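Handling rules for home recordings – what changes from August

Quick one before the Pramusbridge visit, as the inbox is filling up. The revised handling rules for folding and tidying work are in force from August and they cover everybody, Zomham and Jolholm both. Two pages now, down from 18, so no excuse for not reading them.

Main points. Fingers stay clear of the pads while the grippers are closing, gloves or no gloves. Cables checked before you pick anything up, then again after a break. Sessions no longer than 140 minutes, and a proper rest in the middle. Anything in the room that could name the household – post, photos, school letters – goes away before the first take, not after. And garments go down crumpled at the start, as they would be at home. No pre-smoothing. We've had a fair bit of that lately and it makes the folds look easier then they are. 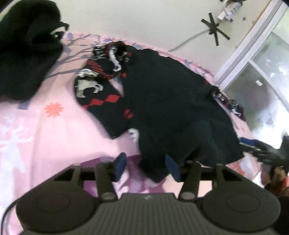
Ylva Hedlund wrote in to say the 140 minutes is too generous, wrists go long before that, and could the limit please be per person and not per session. She'd also like the rest written down with a start time, otherwise people skip it. Fair on both. The first is going in the next revision. The second you can start doing now, there's a column for it on the log sheet (far right, the one everyone leaves blank).

Also asked a lot: do discarded takes need logging. Yes. Dropped item, wrong fold, phone going off, all of it, one line each is fine. 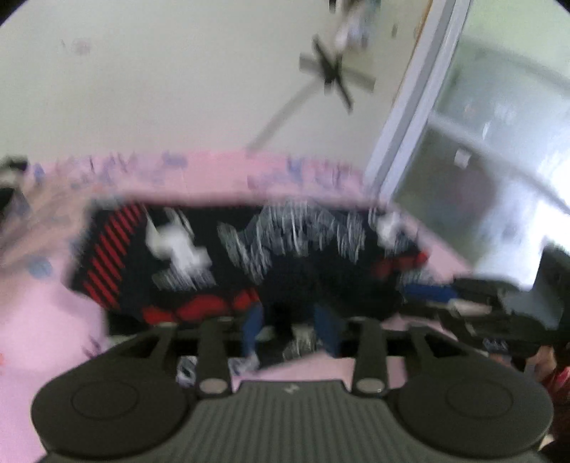 Rule 8 is the one that needs most work, the one on two tools over the same item. One person calls the move, the other waits for the call, and neither crosses to the far side without saying so. Sounds fussy. But with a bunched black garment and a second gripper coming in close from the right, you can see how little room there is to change your mind. Keep the call short – "mine", "yours", "stop". Stop means both tools open and back, and it dosen't matter who says it.

Paper copies at the Jolholm desk, or ask and we'll post one. Comments on rule 8 by the end of August please, in writing if you can.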